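침대맡의 시간을 짓는 사람, 샬리니 라토르를 만나다

인터뷰 약속은 오후 4시였는데 나는 길을 잘못 들어서 조금 늦었다. 레드포트 항구 쪽 골목은 지도로 볼 때와 걸어 볼 때가 영 딴판이라, 같은 빵집 앞을 두 번이나 지나고서야 '스톨리에'라는 작은 간판을 찾았다. 숨을 고르며 죄송하다고 했더니 샬리니 라토르 씨는 웃으면서 차부터 내밀었다. "다들 그 빵집 앞에서 헤매세요. 빵이라도 사 오셨으면 용서해 드렸을 텐데요." 그렇게 시작된 이야기가 저녁 어스름까지 이어졌다.

스톨리에는 라토르 씨가 혼자 꾸려 가는 침구 공방이다. 이불과 베갯잇을 짓고, 오래된 누비를 고치고, 손님이 원하면 집에 찾아가 침실 배치까지 같이 고민해 준다. 처음부터 이 일을 한 건 아니었다. 벤투라라는 호텔에서 객실 린넨을 관리하며 17년을 보냈다고 한다.

"제가 맡은 방이 457개였어요. 그 숫자는 지금도 안 잊혀요. 매일 아침 전표 맨 위에 찍혀 있었으니까요. 처음 몇 년은 방이 전부 똑같아 보였는데, 나중에는 시트를 걷어 보면 그 방에서 주무신 분이 어땠을지 혼자 상상하게 되더라고요. 이불을 발로 차 놓은 방, 베개를 네 개 다 쓴 방, 침대 한쪽 끝만 구겨진 방. 그 한쪽 끝만 구겨진 방이 제일 마음에 걸렸어요."

무엇이 그렇게 마음에 걸렸느냐고 물으니 라토르 씨는 찻잔을 한참 돌렸다. 남의 집에서 자는 아이처럼 몸을 웅크리고 잔 자국 같았다고, 좋은 호텔의 비싼 침대에서도 사람이 편히 못 잘 수 있다는 걸 그때 알았다고 했다. 호텔 침구는 멀리서 보면 반듯하지만 막상 누우면 발치가 너무 팽팽해서 발목이 눌린다는 얘기도 나왔다. 나도 늘 그랬던 터라 맞장구를 치다가 잠시 인터뷰인 걸 잊고 내 잠버릇 하소연만 잔뜩 늘어놓고 말았다.

공방을 열고 처음 판 물건은 이불이 아니라 수선이었다. 이웃 할머니가 시집올 때 가져온 누비이불을 안고 왔는데, 솜은 뭉치고 가장자리는 다 해져 있었다. "버리라고들 하는데 못 버리겠다 하시더라고요. 뜯어 보니 안쪽에 다른 천이 또 있고, 그 안쪽에 또 있고. 고치는 분마다 앞사람 것을 버리지 않고 덧댄 거예요. 저도 그렇게 했죠. 제 천 한 겹을 더 얹어서 돌려드렸어요." 그 이불을 돌려보내던 날 밤에 잠이 참 잘 왔다고, 그는 조금 쑥스러운 얼굴로 덧붙였다.

지금 가장 많이 찾는 물건은 '플로넬'이라는 이름을 붙인 홑이불이다. 뜻이 무엇이냐고 물었더니 뜻은 없고 입에서 굴려 보니 보들보들해서 골랐단다. 무게를 정하는 데만 꼬박 두 계절이 걸렸고, 결국 772그램짜리에서 멈췄다. 더 가벼우면 덮은 것 같지 않고 더 무거우면 새벽에 차 버리게 된다고 했다. 물론 사람마다 다르니 먼저 빌려 가서 덮어 보라고 권한다. 7월에는 발만 덮겠다는 손님이 많아서 반 폭짜리도 만든다고 한다(나는 이 대목에서 바로 한 장 주문했다!).

침실을 보러 가면 무엇부터 보는지도 궁금했다. 당연히 매트리스나 창문일 줄 알았는데 대답은 협탁이었다.

"침대는 다들 신경을 쓰세요. 그런데 옆에 놓인 작은 가구는 그냥 남는 걸 갖다 두시거든요. 높이가 안 맞으면 물컵 하나 집으려고 어깨를 다 들어야 해요. 누운 채로 팔을 뻗었을 때 손이 자연스럽게 떨어지는 자리, 거기가 협탁 윗면이면 좋아요. 저는 손님한테 일단 누워 보시라고 해요. 처음엔 어색해하시다가 나중엔 안 일어나세요." 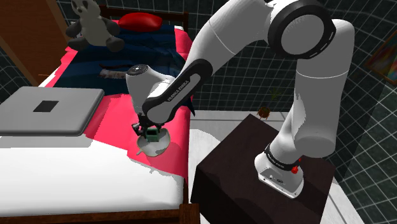 협탁 위에 무엇을 올려 두느냐는 각자의 자유지만, 라토르 씨 본인은 물 한 컵과 읽던 책 한 권만 둔다고 했다. 전화기는 부엌에 둔다. 처음엔 불안해서 밤중에 부엌까지 나간 적도 많았는데, 그렇게 나갔다가 창밖 항구 불빛을 보고 돌아오는 게 어느새 버릇이 되었고 이제는 그 버릇이 싫지 않다고 한다. 잠이 안 오는 밤을 꼭 고쳐야 할 고장처럼 여기지 않게 되었다는 말이 나는 오래 남았다.

잠들기 전에 하는 일이 또 있는지 물었다. "이불을 한 번 털어요. 20초면 돼요. 어머니가 늘 그러셨어요. 어릴 때는 먼지가 난다고 싫어했는데, 지금은 그 소리를 들어야 하루가 끝난 것 같아요. 펄럭, 하는 소리요." 그러고는 정말로 작업대에 있던 천을 들어 한 번 털어 보였다. 이 글로 그 소리를 옮길 수 없는 게 아쉽다.

앞으로의 계획을 물으니 거창한 건 없다면서도 하고 싶은 일이 술술 나왔다. 동네 사람들과 겨울 동안 큰 누비를 하나 같이 짓고 싶고, 예전에 함께 일하던 벤투라 동료들을 불러 하룻밤 푹 재워 주고도 싶단다. 평생 남의 침대를 정리해 준 사람들이니 한 번쯤은 누가 이불을 덮어 줘야 하지 않겠느냐고.

자리에서 일어설 때는 이미 골목에 불이 들어와 있었다. 라토르 씨는 문 앞까지 나와 이번에는 왼쪽으로 가라고, 그래야 안 헤맨다고 일러 주었다. 나는 왼쪽으로 가다가 그 빵집이 아직 열려 있는 걸 보고 호두빵을 두 개 샀고, 하나는 도로 공방에 가져다주고 왔다.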